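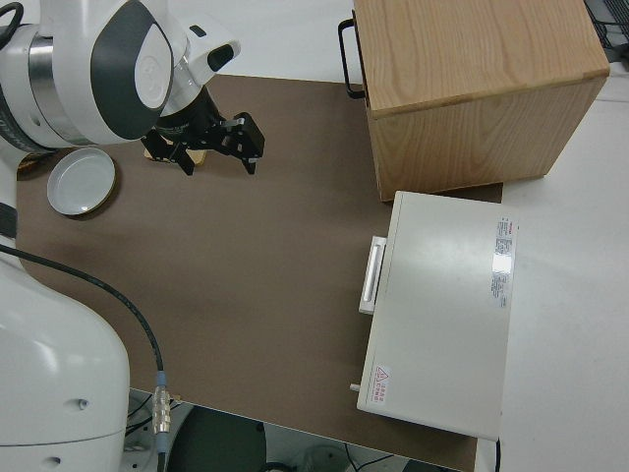 4.2 Where small things end up

I have been nosy about other people's tables for as long as I can remember, so when Lina Abu Hammour and I started planning the Hurnach interviews I knew we'd spend a good part of them asking about dishes. You know the sort I mean: the one that keys go into, and then buttons, and then a dead battery that somebody means to deal with on Thursday. Most of the ones people told us about were shallow and round with a raised rim, very like the white one in Figure 3, and they nearly always lived towards the edge of the table (ours at home does too, I checked!). We talked to 13 households in July, usually in the evening once supper was cleared, and I asked each of them to tell me how the dish had come to be there.

Hardly anyone could. Najwa Saliba had warned us about this after her own visits in Zoubi, where people remembered buying the table down to the shop and the weather, but went blank over whatever stood on it. One man told me his dish had "sort of arrived". His daughter disagreed and said it had come from her grandmother, and the two of them were still arguing about it when I put my coat on.

What people did remember, and loved talking about, were the rules. Coins may go in, but receipts may not. Guests can leave their keys there, though a guest who takes something out has gone too far. I'd expected rules like these in the bigger families and was quite surprised to hear them from a woman of 83 who lives alone and was very firm about paper clips.

Figure 3. A shallow dish with a raised rim on a brown tabletop.

Hamisi Kioko thinks the rules come first and the dish is simply where they settle. I'm not so sure, and we come back to it in section 5.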